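Our key room is getting a two-armed robot and I'm the one who has to tell the crew. What should I ask for?

Posted 7/14/22 in Work and Workplace

I've worked at the key and lockup desk of a property management outfit for longer than I care to admit. We look after 672 apartments spread over three sites, the biggest being Astside, and every one of them has a ring with tags on it that goes out and comes back when people move, or when the plumber needs in, or when somebody's aunt has locked herself out in her slippers. There are four of us, and we tag, sort, check and bag keys all day long, plus small repairs on the tags and lock parts.

Last month the owners signed up with a company called Drendmont to try out a pair of robot arms at one of our benches. The plan is for it to learn the ring work, picking up a ring, turning it to get at the right tag, and handing it from one gripper to the other. They've told us there will be no layoffs, and I believe the person who said it, but I've also noticed that it isn't written down anywhere.

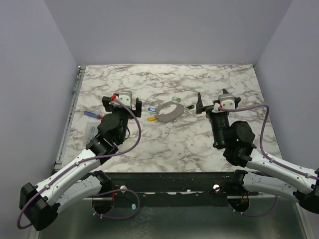

My crew is split. Two of them are curious and keep drifting over to look, and the other one has gone very quiet, which worries me more than grumbling would. I'm supposed to go to a meeting with the owners before the trial gets going properly and bring "staff concerns." I'd like to bring something better than a list of worries. If you've been through this at your own job, what did you ask for, and what do you wish you had asked for?

Thanks in advance, and sorry for going on so long!
keydesk_mama

----

pirkwood_packer
First off, bless you for asking before the meeting. We had machines come into the packing side at Pirkwood and I was on the floor the whole time, so let me tell you how it went for us.

The thing that changed most was the kind of tired we got. Before, I went home with sore hands. Afterward I went home with a sore head, from watching the machine and stepping in whenever it fumbled something. Small awkward things gave it the most grief, and I'd guess key rings will be the same, what with everything on them swinging whichever way it likes. Somebody has to be on hand for that, and in our shop it became one person's whole day before anyone had agreed to it. So ask who will be minding it, whether you can take turns, and whether it counts as a skilled job with skilled pay. We didn't get the pay sorted until November and there were some hard feelings by then.

Second, get the no-layoffs promise in writing, with a date on it. You can be perfectly sweet about it. I said, "I'd love to be able to show this to the crew," and they typed it up that afternoon.

Third, ask how they'll measure it. Our manager was told 1,150 items a shift and that number got pinned up on the wall, and pretty soon people were being held up against it too. If they're going to count anything, ask that they count the robot's work and the people's work separately, and that the time spent helping it gets counted as well.

And do talk to your quiet one alone, over a coffee if you can manage it. Ours was scared she'd be asked to run a computer. She ended up training everybody else.

----

Grumpy in Maintenance
Ask where the stop button is and make sure all four of you have pushed it. Ask who to call when it quits at 4:45. The rest will come out in the wash.

----

mazandarani_lane
I do the books for a small locksmith on Mazandarani Lane, so I've only seen this from the side, but I'd like to add one thing to the lovely long answer above. Ask who is responsible when a key ends up on the wrong ring. With a person at the desk there are initials in the log. Our shop tried an automatic cutter and for weeks the mistakes were written down under whoever happened to be standing nearest, and that caused more upset than the cutter ever did. We fixed it by giving the machine its own column.

I'd also ask for a review after two months with one of your crew in the room, and not only you, dear, because you'll be tired of being the messenger by then. Let us know how the meeting goes!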